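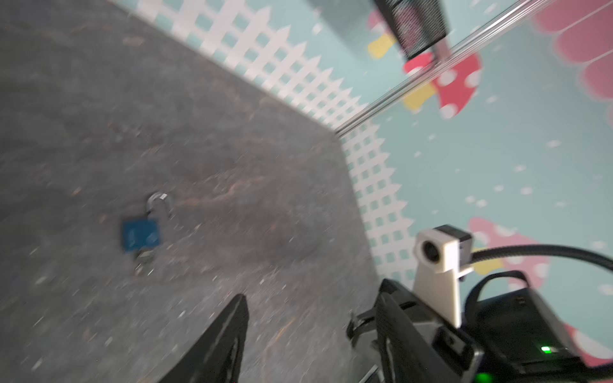

Bon, je vous raconte le match, mais vous ne le répétez pas à ma mère. Drukcombe contre Fitero, janvier, un froid à fendre les poteaux, et moi coincée en tribune entre 400 supporters de Skatwood venus uniquement pour siffler tout le monde (oui, ça existe !).

Washington, lui, était sur le terrain, numéro 18, les chaussettes de travers comme toujours. On devait se fiancer en mai. Enfin, c'est ce que racontait le journal local, moi il ne m'avait encore rien demandé !

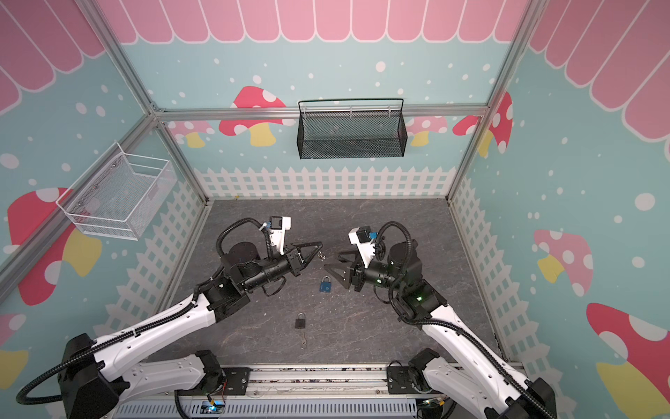
Tainá Seixas

À la mi-temps, on perdait de 7 points et le vieux Boiko, notre entraîneur, mangeait son sandwich sans regarder personne. Mauvais signe. Et puis ils sont revenus, Washington a plaqué un type deux fois large comme lui, il a ramassé le ballon et il a couru, couru, avec tout Drukcombe debout qui hurlait « Brito ! Brito ! ». J'ai renversé mon chocolat sur un monsieur de Skatwood. Il applaudissait aussi, alors il n'a rien dit.

Après le coup de sifflet, Washington est monté jusqu'à mon rang, plein de boue, et il m'a demandé s'il restait du chocolat.

J'ai dit oui quand même.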